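Visit to the Holtora open day
Group report, Robotics and Automation module
Eirlys Jenkins and Eluned Mathias

1. Purpose of the visit

Our group went to the Holtora open day in September to find out how simple household and office jobs are recorded so that robots can be trained on them. We had covered this in two lectures but had not seen it done. The visit took up the morning and part of the afternoon, and 10 of us from the module went.

2. What we were shown

We were met in the entrance hall and given a short talk on the company's work. Holtora records people doing everyday tasks with hand-held grippers. The person holds the gripper by its handle and does the job with the jaws instead of with their fingers. The recordings are then used to train a robot arm at the partner site in Onanstead. We were told that the task list for this year has 1125 entries, and that a task is recorded many times by different people before it is passed on.

After the talk we moved to the work area. The staff carried on with their normal work and we were allowed to stand near the tables and ask questions between takes. The first task we watched was cleaning the screen of a tablet with a cloth. It looks like a very easy job. The difficulty is that the cloth changes shape each time it is picked up, and the pressure on the glass has to be firm enough to clean but not so firm that the tablet slides away.

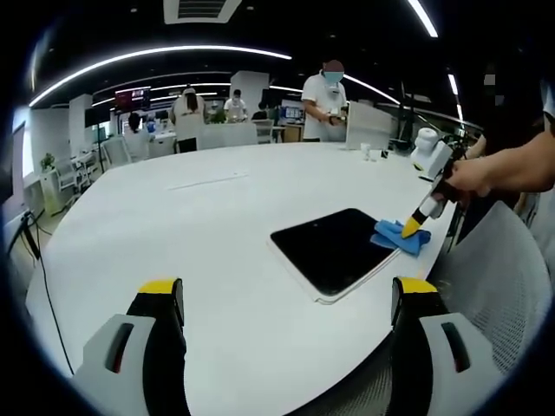
Eluned Mathias asked whether the jaws might scratch the glass if the cloth slipped, and said she would want to see that tested before a robot was let near her own tablet. The answer was that the operators are taught to gather a thick fold of cloth before they start wiping, and that a take is thrown out if a jaw touches the screen. We thought this was a fair answer, though it did not say what the robot itself would do in that case.

3. Trying it ourselves

In the afternoon each of us had a turn with a gripper. The task was to pick up a folded cloth, wipe a marked area on a board and put the cloth down again. Most of us squeezed too hard at first and then lost the cloth when we turned the wrist. Eirlys Jenkins managed a full wipe on her third go. The jaws give very little feeling of what is being held, so we had to watch the cloth the whole time.

4. What we learned

The main point for our project is that soft materials need far more practice takes than hard ones. Our own plan, which uses the Prosser arm in the teaching lab, had only 8 takes for the cloth task. We have now raised this and moved the block-stacking task to the end of term. We also plan to write down the rule for throwing out a take before we start recording.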